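How to Square a Frame Before You Tighten It

A frame that is out of square causes trouble for as long as you own it. Drawers bind, doors swing open by themselves, and shelves rock. Fixing it takes a few minutes if you do it while the joints are still loose, and most of an afternoon if you wait until the panels are on.

This page covers simple four-sided frames for benches, shelving and cabinet carcasses. The method is the same for wood and for metal. It assumes your parts are already cut.

What you need

A tape measure with a hook that isn't bent
A small try square
2 bar clamps, longer than the diagonal of your frame
A flat surface bigger than the frame
A pencil and masking tape

Check the parts first

Put the two long pieces side by side and stand them on end. Run a fingertip across the tops. If you feel a step, trim the longer piece until you don't. Do the same with the short pieces. A frame with sides of different lengths can't be squared by pushing on it, and people lose a lot of time trying.

Look down each piece for a bow as well. A slight bow can be pulled straight when the panel goes on. A twist can't, so swap that piece out.

Lay it out flat

Set the frame on your flat surface with the fasteners in but only finger tight. The joints should move when you push a corner and stay put when you let go. If you are working on a garage floor, check it first. The floor in the shop I rent in Clarkstead drops enough toward the drain that I put a sheet of plywood down and shim under one side.
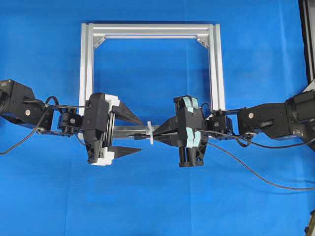 Measure from the outside tip of one corner to the outside tip of the opposite corner. Write the number on a piece of tape and stick it to the frame. Then measure the other diagonal the same way. On the last shelf unit I built, the first diagonal came out at 1,273 mm and the second was 6 mm shorter.

If the two numbers match, the frame is square and you can skip to tightening. If they don't, the longer diagonal is the one that needs to come in.

Pull it square

Place a clamp across the longer diagonal, corner to corner, and close it slowly. Move it by half the difference between your two numbers, since the short diagonal grows while the long one shrinks. In my case that meant 3 mm. Measure both again. It usually takes two or three tries.

Don't rely on the try square for this step. It only reads a few inches of each side, and a small error there becomes a big one at the far end. Use it afterward to check the corners.

Tighten in order

Leave the clamp on. Snug one corner, then the one diagonally across from it, then the other two. Measure again before you go to full tightness — turning a screw can drag a joint out of line. If you are gluing, wait at least 30 minutes before you touch the clamp, and longer in a cold shop.

If it has a back panel

Cut the panel carefully and let it hold the frame square for you. Line up one edge, fasten it, then push the frame until the next edge lines up and fasten that. After two edges the frame can't go anywhere.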